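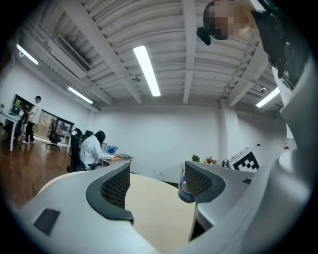
The view from the gripper, with the fingers over the table and the office carrying on behind.

So I've spent most of this week teaching a robot by hand, and my forearm would like a word. You hold the gripper yourself, do the job the way you want the robot to do it, and the camera on it records the lot. Then you put everything back and go again. We're after 200 good runs of one pick-and-place task before the holidays, and as of tonight (December 4, 2025) I've done 868 if you count the bad ones - please don't.

Wubit Araya has been coaching me. Her big tip was to slow down on the approach, as my early runs were all snatch and grab and the fingers kept closing on air. She also reckons I should stop after 10 in a row and have a stretch, which I keep forgetting to do.

My favourite bit is watching the clips back. The camera's so wide that the ceiling lights bend like bananas and you get all my colleagues at their desks too!

Tolera Tufa takes over the gripper tomorrow. I've left him the good chair and my notes on wrist angle.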